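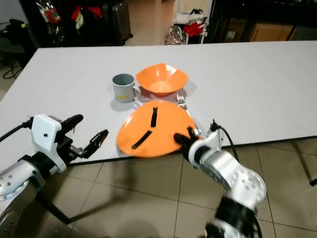 Naledi said that one mug, one bowl, one plate and one fork is how a student lives, and that I am too old for it. I had told her on the phone that I would set the table every evening, also when I eat alone, and she laughed for a long time. Then she asked which mug. I said the gray one. She said, "Still with the sticker?" Yes, still with the yellow label on it. I have tried two times to take it off with my nail and then I lost interest.

27 June 2025

I write this late, the window is open and the street is still noisy. I promised myself to write in English every day of this month, and I have missed more days than I want to confess, but today I have a subject, so I will use it.

The subject is dishes. When I moved to Fliltbridge I brought two suitcases and one box, and in the box there was nothing for the kitchen. My mother wanted to give me her old plates with the blue flowers, and I said no, they are too heavy. Now I think of these plates often. In the first week I ate from the paper that the food came in. Then I went to the Talten shop near the station, where they sell single pieces from sets that are not complete anymore, and I found the orange bowl and the orange plate. I am not sure that they come from the same set. The bowl has a rim that is almost square and goes a little in waves, and the plate does not look like its brother, only like a cousin. But the color is near enough. I paid 17 for the two together and the woman packed them in so much newspaper that I could read on the bus.

I did not choose orange because I like orange. I chose it because my table is white and the floor is beige, and the walls also have no color that I can name. In the evening everything in this room becomes the same. With the orange things on the table I know where the middle of the room is. I tried to explain this to Naledi and she said it is a very long reason for buying a plate.

She asked also about the tape. There are two strips of black tape on the plate, one near the top and one across the lower part, going diagonally. I told her that I put them there in the winter, when I lent the plate for the shared dinner in our building. Everybody brought plates and everybody was afraid to go home with the wrong one. Other people wrote their names on small papers and the papers fell off in the sink. My tape is still there. Because of it, this became the plate for dry things: bread, an orange cut in pieces, crackers. For soup or rice I use the bowl. Naledi thinks a grown person should remove the tape, and I said I will do it in June, and June is nearly finished.

The fork is the only thing that I did not buy. It was in the drawer when I came, alone, at the back. It is a good fork, heavier than the forks I knew at home. I have knives and spoons now, from the market, 32 pieces in a plastic roll, and many of them bend if you look at them. I continue to use the old fork. I do not know who lived here before me, but I have a good opinion of this person.

So, the evening. I came home at a normal hour for the first time this week. The work at Gralwood is calmer now, the big order is out, 3000 labels checked and checked again, and I still see the small letters when I close my eyes. I washed the table first with warm water and then with the dry cloth. I used to put everything in one pile on the corner and eat standing up next to it. My new rule is that I must put the things down properly and sit. I do not own a tablecloth. My grandmother would say that a table without a cloth is a table in a hospital, but she also said that about my aunt's table, and we ate very well there.

I cooked lentils with onion and too much pepper. I ate them slowly from the bowl, with bread on the plate, and drank tea from the gray mug. I did not look at the phone until the end. It took me 26 minutes, I know this because I looked at the clock before and after, which is maybe against the spirit of the thing. Usually I finish in less than ten.

After the food I called Naledi again, to report. She wanted to know if I felt different. I said I felt full. She said that when she visits in the summer she will bring a second plate, and that it will be green, and I must not complain. I looked in my mind for the place where a second person can sit. The table is big enough, the problem is the chair. At the Sepúlveda house, two doors from me, they are giving away chairs, there is a note in the entrance. I will ask tomorrow if they have one left, and if it is not too ugly I will carry it up myself.

I learned a word today too: "mismatched." I read it in an advertisement for cups and I had to look for it in the dictionary. In my language we need four words to say this, and it sounds like a complaint. In English it is in the shop window with a price under it.

The bowl is in the sink with water, because the lentils stick. I should get up and wash it now. I also have to buy onions, dish soap and a light bulb for the hall, the old one has started to blink again.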